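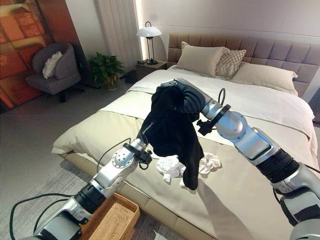

Why does the planner still stall when both arms have hold of the same garment? It treats the cloth as a stiff link between the two wrists, and once the wrists drift a little from where it expects them, every path it checks looks like a collision or a tear.

25 Feb 2021

I have been going around that question since breakfast and I am writing it down before I lose the thread. The old code (the part we carried over from Miettinen, when it was still one big file that everybody was afraid to open) had a fixed distance between the grippers. Fine for a tray, I suppose, or a broom handle. For a black garment twisted up on itself, with a tail dangling over the bed, it is a silly thing to assume, and I am a bit embarrassed that I left it in for so long.

So today I took it out. In its place there is a simple upper limit — the arms may come as close together as they like, short of touching, but they may not pull farther apart than the cloth allows. The trouble is knowing what the cloth allows. For now I let the perception side make a guess from the outline, and it is a poor guess whenever the garment is bunched, and dark fabric gives it so little shading to go on. The white cloths lying on the bed don't help either. The segmenter is very fond of white on white and will happily hand me a piece of the duvet and call it laundry!

I ran the new version in the simulator over lunch, 1000 random grasps, and 127 of them still came back with no plan. I had hoped for better, but I looked through a good many of the failures and they mostly have the same shape: the right wrist wants to turn over and the elbow gets in its own way. That I can live with, it is a problem I understand. I bumped the sample count from 200 to 3000 to see if sheer stubbornness would fix it, and all I got was a very slow planner and time to drink a whole pot of tea.

Flelon still writes its logs with the two wrist cameras on separate clocks, so lining them up is a chore every single time. I started a small script for it and then got distracted, as I do, by the color of the plot lines. Must finish that before the Trudside people want their replay tool in March.

Drove home the long way through Distutthorpe with the heater on and thought about elbows. Tomorrow I'll try giving the planner a second wrist pose to choose from, and leave the sample count alone.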